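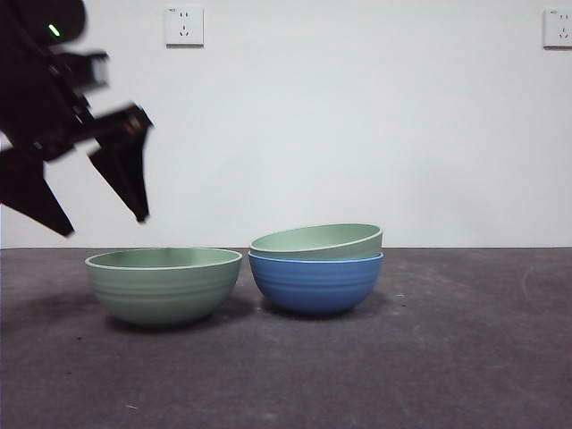 Helena Arriaga
Repórter de tecnologia e automação

Empilhar tigelas é daquelas tarefas que qualquer criança resolve e que deixam um braço robótico em apuros. Foi por isso que passei uma tarde inteira de agosto no laboratório da Jurkdale, em Nuvville, a ver pinças tentarem arrumar loiça, e saí de lá com vontade de ficar para o jantar!

A equipa está a comparar duas pinças de dois dedos no mesmo braço preto. A primeira, a Gener, tem dedos compridos que afunilam até à ponta. A outra é mais curta, de pontas largas e almofadadas. Cada uma faz 104 tentativas com as mesmas tigelas caneladas, umas verde-claras e uma azul, e o controlador não muda entre as séries.

O momento bonito é a aproximação. O braço atravessa a mesa depressa (tão depressa que a luzinha verde lá em cima parece um risco), abre os dedos e desce sobre o rebordo. Com a Gener, uma das pontas entra na tigela e a outra fica por fora, como quem pega numa chávena sem asa. As pontas finas cabem onde as largas batem, e isso nota-se sobretudo quando há duas tigelas já encaixadas e é preciso tirar só a de cima.

Nem tudo corre bem, claro. Uma tigela verde pousada um pouco torta dentro da azul chega para complicar a tentativa seguinte: o rebordo fica mais alto de um lado e a pinça, que esperava uma borda nivelada, fecha no sítio errado. Na série que acompanhei, a Gener falhou 31 vezes, quase sempre assim. A pinça curta falhou mais, mas largava as peças com uma suavidade que me surpreendeu.

Também se mexeu na câmara. Fixa e quase ao nível da mesa, mostra muito bem as alturas e muito mal o fundo das tigelas. Subi-la resolve uma coisa e estraga a outra, e a discussão sobre o suporte durou mais do que o café.

Gostei da paciência de tudo isto. A força de aperto sobe um bocadinho, repete-se a série, volta-se atrás. A próxima ronda terá até 1000 tentativas por pinça, com tigelas de outro diâmetro e uma pilha de três. Já pedi para me guardarem um lugar junto à mesa.

Este site utiliza cookies para melhorar a sua experiência de leitura. Ao continuar a navegar, aceita a nossa política de cookies. Aceitar | Gerir preferências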